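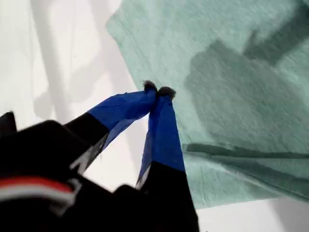 Mizanur Samarakoonによると、指のテープは「切れてから替える」では遅いとのこと。しわが寄って浮いてきた時点で把持位置がずれ始める、先週の演習でも何人かがそこで時間をつぶした、と。なので今回は予定を変更して、グリッパの手入れを先にやる。原点合わせは後半。

セル保守実習 第3回 配布メモ
2024年1月5日

対象:Flemlowセル(薄物シートのつまみ上げ)。二本指グリッパ、青テープ巻き、先端パッドつき。
前回欠席の人は第2回のメモを先に読むこと。用語はそのまま使います。

1. 始める前

・運転モードを手動に。キーは抜いて自分で持つ。人に預けない。
・エアではなく電動なので残圧の確認は不要。ただし電源を切っても指が少し戻ることがある。間に手を入れない。
・シートは台から全部どける。端を噛んだまま電源を落とすと、次に開くとき引っぱって破る。
・サイクルカウンタの値をノートに書く。前回終了時は1703だった。減っていたら誰かがリセットしている。班の中で確認。

2. テープの点検と巻き替え

見るところは指の外側半分。浮き、しわ、端のめくれ。内側(つまむ面)は指先側から見ないとわからない。ライトを横から当てる。

交換の目安は500サイクル。ただし目安。Kodikaraの粗い方のシートを使った日はもっと早く傷む。397で端がめくれた記録あり(2班)。数字だけ見て「まだいける」としないこと。

手順
(1) 古いテープは根元側から剥がす。先端側から引くとパッドごと取れる。
(2) 糊残りをアルコールで拭く。布は毛羽の出ないもの。乾くまで待つ、ここを急ぐ人が多い。
(3) 新しいテープを根元から先端へ、半分ずつ重ねて巻く。引っぱりすぎない。伸ばして貼ると後で縮んで浮く。
(4) 巻き終わりは外側の面に。つまむ面に継ぎ目を持ってこない。
(5) 左右の厚みをそろえる。片方だけ二重になっていると閉じたとき中心がずれる。必ず両方同時に交換。

※片側だけ替えて時間を節約しようとする班が毎年ある。あとで原点合わせをやり直すことになるので結局遅い。

3. 先端パッド

毛羽立ちはある程度まで可。むしろ新品の方が滑ることがあって、最初の数回は取りこぼす。異常と思ってすぐ力を上げないように。

交換するのは
・下地が見えたとき
・左右で長さが違うとき
・横から押して動くとき
 
接着剤はHondettiのキットに入っている小袋のもの。はみ出したら固まる前に取る。固まったらカッターで削らずに申し出てください。指の角を削ってしまった例あり、予備はもうない。

4. 閉じ位置の確認

テープとパッドを替えたら必ずやる。

a. 低速で閉じる。先端どうしが先に当たり、根元側はすき間が残るのが正しい。全体がべたっと当たるのは取り付け角がちがう。
b. 画面の閉じ位置を読む。基準は1045。ずれていたら設定値を直すまえに、まず巻き直しを疑う。
c. 薄いシートの端を一枚だけつまんで、手で軽く引く。すっと抜けるなら力不足かパッド不良。つまんだ跡が強く残るなら力が大きすぎ。
d. 力の設定は一段ずつ。二段以上いっぺんに動かすと何が効いたのかわからなくなる。

cは台の照明をつけた状態で。アームの影がシートに落ちると端の位置が読みにくい。影を端と見間違えて位置補正を入れてしまう→次の班が全部ずれる。補正を入れたら班の番号を必ずノートに書くこと。

5. シートのつかみ損ね、よくある原因

・端が台に密着している → 置き直し。折れ目を下にしない。
・二枚取り → さばきが足りない。グリッパの問題ではない
・つまめるが持ち上げで落ちる → つまみ代が浅い。奥へ少しだけ追い込む。入れすぎると指が台をこする。
・最初は良いが途中から落ちる → テープの浮き。2へ戻る。

台をこすった場合は必ず止める。テープの下端が台側に触れていると、見た目は無事でも裏で裂けてていることがある。

6. 原点合わせ(後半、時間があれば)

Workadisの治具を使う。二つしかないので班で交代。落とさない。手順書は治具の箱のふたの裏。今回は読みながらでよい、2月の確認実技では見ないでやってもらいます。

提出物:点検表一枚、ノートの該当ページの写し。閉じ位置は交換前と交換後の両方を書く。交換前を測り忘れた班は「未測定」と書くこと、推定値は入れない。

片付け:剥がしたテープは床に落とさず袋へ。アルコールのふたを閉める。キーは返却。

このサイトではCookieを使用しています。閲覧を続けると、Cookieの使用に同意したものとみなされます。 同意する 設定を変更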